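The turntable was never where I thought it was

Posted February 2026

I have spent most of a month arguing with a clock, and the clock is winning on points.

The job, for anyone who missed the last post: a simulated arm, a turntable with cups on it, a bin, and a policy that is supposed to take a cup of the right colour off the turntable and put it in the bin while the turntable turns. The whole stack is called Skusia, a name I inherited and have stopped apologising for. It has a perception part that says where the cups are, a planner that decides where the gripper ought to go, and a controller that does its best with whatever the planner has dreamed up. Each of these works beautifully on its own. I have the green ticks to prove it.

Put together, they grabbed at thin air. Always a bit behind the cup, always with great confidence.

My first theory was the perception. It is always my first theory, mainly because I didn't write it. Hatice Karabulut did, and she took the accusation calmly and sent me a plot showing her cup positions against the simulator's own. They lay on top of each other. I stared at it for a while hoping to find a gap, then wrote back to say it was very nice and could she make me another one with the turntable going faster. She could. It was also very nice.

My second theory was shadows. The renderer throws big soft ones all over the table and the grey cups have a way of sinking into the dark bits of a grey tray. I still think that was a respectable theory. I turned the lights down to flat, ran it overnight, and the arm missed by the same amount under perfectly even lighting.
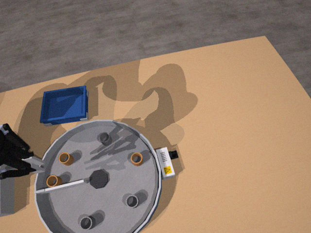
So that left the planner, which I did write, and which I therefore looked at last. It asks for the latest cup pose, works out how far the turntable will have gone by the time the gripper arrives, and aims there. The sum is right. I checked it on paper, then checked it again on the back of the same paper. What I hadn't checked was what "latest" meant.

Flallen, our message layer, stamps a pose when it is delivered. Perception takes its picture at step 1,744. The pose comes out of the other end stamped 1,747. Three steps is nothing if your cups are sitting still, and all my tests had cups sitting still, because that made the tests easier to write. On a moving turntable the planner was taking an old position, believing it was fresh, and predicting forward from there with great care.

The fix was to carry the step number of the picture along with the pose and do the prediction from that. It came to 8 lines, one of which is a comment telling my future self not to be clever. I also deleted a fudge factor called extra_lead that I had added in the first week and described in the commit message as temporary.

Then I ran the batch we keep for this sort of thing, 136 starting positions, slow and fast, both directions. The misses behind the cup have gone. What I have now is a smaller and more interesting pile of failures in which the fingers get to the right place at the right moment and clip the neighbouring cup on the way in. Hatice says this is a planner problem. She said it before I had finished the sentence.

She is right, too. The planner treats the gripper as a point with opinions, and the real shape of it is a good deal wider. The people on the Plarnemitz project use a padded outline for theirs and check it against every cup along the path, which sounds slow and probably is. I'm going to try it with a crude box first and see how much it costs per plan.

I've also added a test with the turntable moving. It failed straight away, for a reason to do with the angle wrapping round at the end of a full turn, so that's Tuesday sorted.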